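Reviews | Automation & Small Business
16 September 2024
By Yannick Aubert

Two arms, one bin, a lot of carrier bags

Danetti want 440 a month for it. That's the number to keep in your head through all of this, becuase it's the number everyone in Skustovley asked me about before anything else. Not what it does, not whether it's safe near the kettle. How much, and is that with VAT. (It isn't.)

The product is called Endon. A tidying service, in the brochure's words — two arms on a base, a set of two-finger grippers, a head camera, and somebody from Danetti who comes out at the start to teach it your particular mess. You rent the lot. You can't buy it. I asked twice.

The pitch is small places with a dull, soft sort of rubbish problem. Packing rooms, charity shops, the back end of a chemist's. Anything hard and square has been easy money for robots for years: boxes, bottles, tins. Plastic bags are another matter. They fold up, they cling, they hide inside each other. Pick up one and you've got three, or half of one. I've spent enough Saturdays clearing a stock room to have feelings about this.

So bags it was. Danetti's demo unit, a carpeted floor, heaps of the things either side of a white cabinet, and a small black bin to put them in. Smaller than I'd have chosen. Both arms go in together, one gripper each side of the wad, which I hadn't expected from the spec sheet.

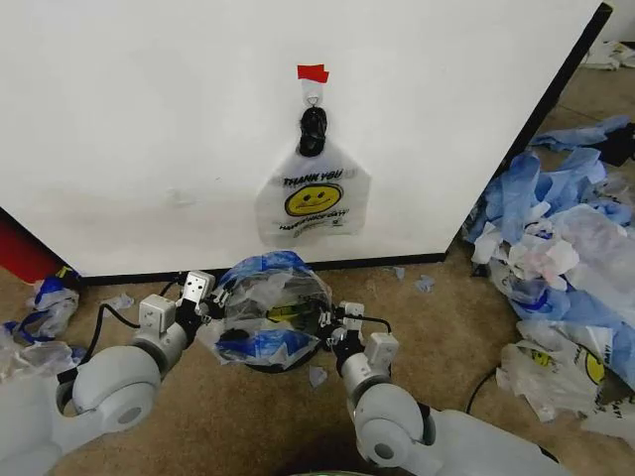 Libor Rusnák isn't having any of it. He told me over the phone that a person on minimum wage would clear a floor like that before the kettle boiled, that he'd watched a demo of the same service last November, and that he'd been given plenty of talk about learning and very little about how long a full bin takes. Fair. I put it to Danetti and got a long email back with no time in it. He did allow that he'd pay for something that worked after everyone had gone home and didn't care how slow it was.

Which is more or less the case for it, so let's do the case for it.

It's quiet. Not silent, there's a whine at the elbows when they change direction, but you could hold a conversation across it and I did. It doesn't snatch. The grippers are plain, boxy fingers that close together, no suction, no clever rubber, and you can see what they're up to from across a room. When it misses it backs off and tries again from a slightly different place, and I found that oddly restful to watch for ten minutes and maddening after thirty.

Setup. Allow a morning. Danetti's fitter puts the unit where you want it, then guides the arms through the job over and over while the system records. The contract gives you 100 of these guided runs in the first month, more if you pay. My advice, use every one. Change the heap each time. Put gloves in with the bags, put a bag inside a bag, shift the bin a foot to the left. A system that's only seen your neat pile will only know your neat pile.

Power is an ordinary wall socket. Floor space is the catch. It wants to be close to the work and it wants room for its elbows, and in a narrow stock room that means you're not getting past with a trolley. Measure first. Then measure with the door open.

Cables too. I'd like them tidier. On a carpet they wander, and I'd want them clipped back before I let anyone near it with a hoover.

Things I liked less. The bin. The one in the demo has a round, open mouth, fine for a scrunched glove, less fine for a big carrier that wants to spring open again. You need the stuff pushed well in or it pokes up over the rim and the next piece has nowhere to go. A wider bin would help and Danetti say any bin will do "within reason". They'd not say what reason was.
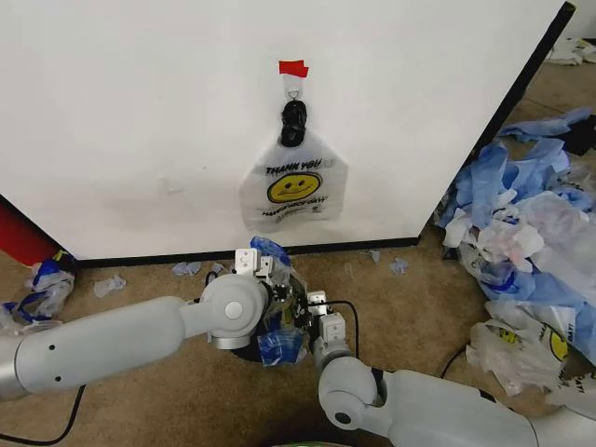
Both grippers at the bin, with plenty of bags and blue gloves still to go.

Scraps are the other thing. The little torn-off bits. On a pale carpet you'd see them from the door, and if your idea of tidy includes those then ask to see it done on your own floor before signing. Ask about the bits specificaly. I'd keep a dustpan handy whatever they tell you.

Support was decent. I rang the helpline as a punter, didn't say who I was, waited 8 minutes and got a person who knew the kit. She talked me through a gripper that wouldn't open fully (a setting, my fault) and rang back later to check. Can't ask for more than that. Well, evenings. It shuts at half five, and this is a machine sold for working evenings.

The contract is a year, minimum. Breakages are covered unless it's liquids. Moving the unit to another room counts as a new setup and there's a charge, buried on the last page, so read the last page. One small retailer I spoke to, the Abdel Hamid shop on the harbour side, had been quoted 3761 for the first year with an off-season discount, no extras. Worth knowing that discounts exist. Haggle.

Would I rent one? For a shop floor, no. Too slow in front of customers and too much arm. For a back room which fills up with packaging all day and sits locked all night, I'd think about it, and I'd want a month's trial in writing before I thought about it very hard. Danetti say trials are "under discussion". Same email as before.

Score: three out of five. Goes up to four if they sort the helpline hours. Next month, label printers, sorry.

Contact the reviews desk | © 2024 All rights reserved | Back to top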